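Week 6: Where the shape of a pattern piece comes from

Okay, carrying on from Thursday. I ran out of time before I got to seam allowance, so that's where these notes start, and then we'll do grain, nap and how to read the sheet that comes in a commercial pattern. Bring your shears next time. The good ones, please, and if you've been cutting paper with them we need to talk.

Seam allowance first. Every pattern company has its own idea of how much is right, and half of them hide the number in the small print on page 2. The Gruvow sheets I handed out have it included. The Tamura ones don't! So if you trace a Tamura piece and cut on the line, your pillow or doll or whatever it is will come out skinny, and you'll blame your sewing. Check before you cut. Write "SA included" or "no SA" on every piece you trace, in pencil, along with the piece name and how many to cut.

With felt you can often skip the allowance altogether. It has no woven threads to unravel, so the cut edge can be the finished edge and you can whipstitch or blanket stitch right along it.

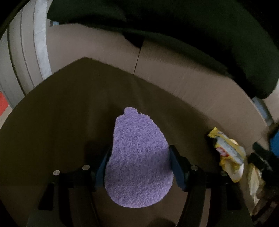 Woven cotton is a different animal. It frays, it stretches on the bias, and it has an opinion about which way it wants to hang. The lengthwise grain runs parallel to the selvage and has the least give. The crosswise grain has a little more. The bias is the 45 degree line between them, and it'll stretch on you if you so much as look at it — fine for binding, awful for a straight side seam.

To line a piece up, find the long arrow on the pattern, then measure from each end of the arrow to the selvage. Same distance at both ends? Pin it. Different? Pivot and measure again. Misaki Sekiguchi asked last week if you can eyeball it. You can on something small, and I do it all the time, but not for the final project.

Nap is for velvet, corduroy and anything else with a pile. Stroke it. One way feels smooth and the other way feels rough, and all your pieces need to point the same way or they'll look like two different colors once they're sewn together. Buy extra fabric for this. I made a corduroy bag out of leftovers once and one side looked brown and the other looked orange (I still use it).

Supplies. The Uncombe shop on the corner gives you the student price if you mention the class. You need size 80 needles for the cotton, one spool of all-purpose thread, and glass-head pins, as the plastic ones melt under the iron.

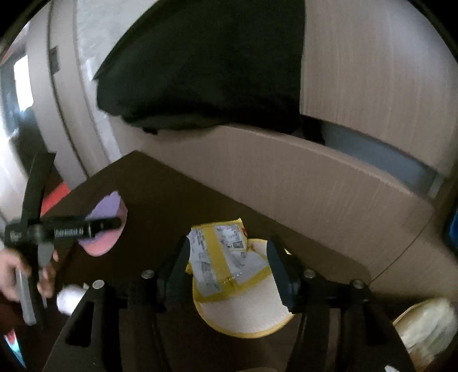
A package with a printed label and yellow edges.

Reading for next time is the Skamatik handout, the part on notches and darts. Skip the bit about sleeves, we won't get there until January. Homework is to trace two pieces at full size, add allowance if they need it, and mark the grain. Don't cut anything yet!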